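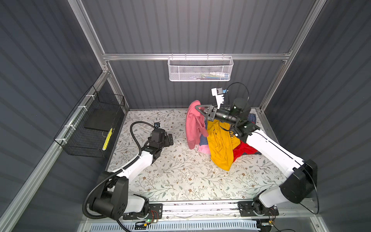

# Dramik says two-arm robot learns laundry piles from 54 demos, no folding board needed

**ALVARADO, August** - For immediate release

Dramik, the small robotics group based in Alvarado, today put out results on a training method that gets a two-arm robot through a mixed pile of clothes using 54 human demonstrations per task. Earlier work from the same group used 834. Same arms, same grippers, same cameras. New way of picking which demos to keep.

Method is called Trorkita. Short version: the robot learns first where to grab, then what to do with the garment once it's up off the mat. Two stages, trained seperately, joined at the end. Most systems try to learn both at once and that is where the demos go.

"Piles are the hard part. A single shirt laid flat, fine, lots of groups can do that," said Kaede Iwasaki, lead author on the paper. "Put a yellow tee on top of a hoodie on top of plaid something and the policy grabs two things. Or the mat. We wanted to fix the grab."

## What was tested

- 200 trials, mixed piles, real clothes. T-shirts, long sleeves, kids' stuff, some plaid
- Garments dropped by hand, not arranged
- One arm lifts and holds, other stays open and waits for its turn
- Patterned mat on the floor of the cell, on purpose. Plain backgrounds make seperation too easy
- A trial counts only if one garment comes up clean, nothing dragged along with it

The cell has a camera on each wrist. The team says the wrist views matter most in the last bit of the reach, when the fabric is bunched and the edge of one shirt looks a lot like the edge of the next.

Full trial table, including every failed grab by type, is in the paper. Dramik is not putting a headline success number in this release. Table first, please.

## Where it still fails

Light fabric under dark fabric. Anything with a drawstring. Socks (not in the test set, tried anyway, bad). Hand-off between arms is slow, and the second arm sometimes closes early and comes away with nothing.

"People will ask about folding. This paper is the lift and the hold," said Yhon Chambi, who built the cells and ran most of the trials. "Folding is next. We have 2 cells going now and both are on it."

## Release of data and code

All the demonstrations, kept and rejected, go up with the paper. So do the cell drawings, the camera bracket print files and the training code. Rejected demos are labeled with the reason they were dropped, which Iwasaki says other labs asked for more than anything else.

A second site at Plekmont will repeat the trials on its own cell with its own clothes. Rosaura Cárdenas is running that side. Results get posted either way.

## Press contact

Nidia Quintero, Dramik press desk, Alvarado. Interviews with Iwasaki and Chambi by phone, mornings best. Lab visits on request, pls allow a few days. Video of complete trials, uncut and at normal speed, available to reporters who ask.

###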